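The simulator comes first on the invoice

By the time a small company asks for prices on a robot arm, it has usually spent half of the money in its head already. The arm is the part everybody can picture. What comes before the arm is harder to put in a budget, and it was this part I wanted to understand when I visited Mukero, a company that plans to sell kitchen help to school canteens.

Mukero has no robot yet. It has a purchase plan in three stages, a rented room and a contract for simulation software from a supplier named Farance. The first version of the plan was written the other way around, with two arms in the first month and software "as needed". A bank asked what the arms would do in the first half year, and the plan went back to the drawer.

The new version begins with 19 tasks. Each task is tried in a simulated kitchen before any hardware is ordered, and for each one the team writes down what it demands: how far the arm must reach, how wide the hand must open, what kind of camera is necessary. A task needs 100 trial runs before it can put a line in the shopping list. It is slow work, and the software bill arrives every month whether the team is ready or not.

The sink is among the places they return to most. A robot that can pick up food from a flat plate may still fail when the same food lies low in a bowl, behind a divider, with a faucet near the path of the wrist. 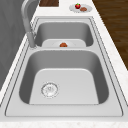 According to Barrientos, a simulator can also make you buy the wrong thing with great confidence. Water, grease and soft tomatoes are cheap to ignore on a screen, he told me, and a buyer who ignores them will pay for a second gripper before the first one is paid off. His advice was to keep a part of the budget closed until the real tests are done, and to let no salesman know how big this part is.

Mukero has listened, at least partly. The plan now holds money back for a change of gripper and for 150 hours of outside engineering. The team had asked for 136 hours and rounded up after a long discussion, which I found a modest kind of safety.

The second stage is a rental. Dakness, a firm that leases used arms by the month, will deliver one in August – later than Mukero wanted, but with service included. The rental costs more per month than a bank loan for the same machine. On the other side, it can be returned if the wrist is too short for the deep bowls, and nobody must explain an unused arm to the bank.

Only in the third stage does the company buy. The line for the arm itself is still without a price in the spreadsheet, and next to it somebody has typed "ask again after the sink".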